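Zunico opens second home textile repair center in Kesham

KESHAM, February - Zunico, the household textile company, announced today the opening of its second repair center, located in the Loken district of Kesham. The center accepts tablecloths, napkins, kitchen towels, curtains and bed covers from private customers, and it will also take regular work from restaurants and small hotels in the region.

The first center, in Macedo, has been in operation for five years. During this time the company has learned that many people would like to repair a good tablecloth, but they do not know where to bring it. Tailors are often busy with clothes, and dry cleaners in most cases return the cloth with the same hole that it had before. The new center wants to fill this place between the tailor and the cleaner.

The building in Loken was formerly a shop for sewing machines. It has a counter for customers at the street side, a washing area at the back and a large room with work tables on the upper floor. The renovation took the whole autumn and part of the winter. The old wood floor was kept, and the windows toward the yard were made larger, so the staff can match thread colors in daylight. Lamps are used only after 4 p.m. in the winter months.

What customers can bring

The center works with cotton, linen and mixed fabrics. Burn holes, torn edges, open hems, pulled threads and old stains are the usual cases. Lace is accepted after inspection only. Silk and fabrics with metal thread are not accepted at this moment, but Zunico is in contact with a specialist workshop and hopes to offer this service later in the year.

Every item receives a paper tag with a number at the counter. The customer is asked to show the damage and to say, if known, how it happened. A wine stain and a rust stain can look almost the same after some years, but they need a different treatment, and the wrong one can fix the stain in the fabric forever. The customer then receives a written price. If the price is too high for the customer, the item is given back the same day without cost.

A simple hem or a small hole is ready in two days. Larger work, for example a long banquet tablecloth with several burns, needs more time and the date is agreed at the counter. Items should be brought washed, if possible, but not ironed. Starch should be avoided before the visit.

Checked patterns as a special service

One of the services which was most requested in Macedo is the repair of checked and striped fabrics. In these fabrics a patch must meet the lines of the pattern on all sides, otherwise the eye goes directly to the repair. For this reason Zunico has collected a stock of 57 checked fabrics in the most common sizes and colors. Part of this stock comes from old tablecloths that customers left to the center when they were too damaged for repair. Fabric that was washed many times has a softer color, and it is often a better match for a used tablecloth than new material from the roll.

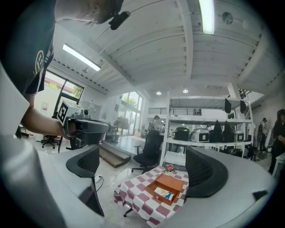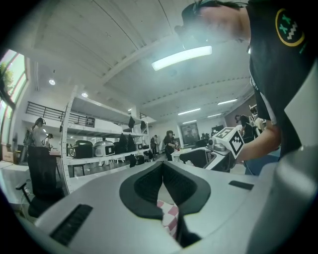
According to the Loken Merchants' Association, the new center arrives at a good time for the district, where several restaurants still use cloth on the tables and had to send it to another city for every small repair. "Our members paid more for the transport than for the sewing," the association wrote in its welcome letter. "We asked for years for a service that is near and that takes also one single napkin." The association added that it would like to see longer opening hours before the summer season, when the terraces are full and a tablecloth cannot be missing for long.

Zunico has answered that it will study this wish. From May, the counter will be open until 8 p.m. on two evenings of the week as a test. If the evenings are well used, they will stay in the schedule also in autumn.

Care advice and open lessons

Together with the repair work, the center will offer short lessons on the care of table linen. The lessons cover stain removal at home, correct folding and storage, and the basic stitches for a hem. Each lesson takes two hours and has place for 23 participants. Thread and needles are provided, and participants should bring one item of their own to practice on. The first lesson is dedicated to folding, because many tears are found exactly on the fold line. A tablecloth which lies in the drawer for years in the same fold becomes weak there - the company recommends to refold it in another way every few months, or to keep it rolled on a tube.

A small leaflet with washing advice is available at the counter free of charge. It explains the care symbols and gives the temperatures for colored cotton and for white linen. It also has a page about red fabrics, which can lose color in the first washes and should be kept separate from light items at the beginning.

Restaurants and hotels

Business customers can sign a yearly agreement with fixed prices. Pickup and return are included inside the city of Kesham, and for addresses outside the city a transport fee is charged. Each item is registered, so the customer can see how many times the same tablecloth was repaired and can decide when it is better to replace it. In Macedo, around 57 percent of the repair work now comes from agreements of this type, and Zunico expects a similar development in Loken.

Pieces that cannot be saved are not thrown away without asking. With the permission of the owner they are cut to napkins, kitchen cloths or patch material. Napkins made in this way are sold at the counter in sets, with a simple cotton band.

Practical information

The Zunico repair center in Loken is at the corner by the tram stop, with the entrance from the side street. The counter opens at 9 a.m. and closes at 5 p.m. Payment is possible in cash or by card. Items should be collected within five weeks after the agreed date; after this time a storage fee is added. Places for the lessons can be reserved at the counter in Loken or in Macedo.

Press requests are answered by the Zunico communication office in Macedo.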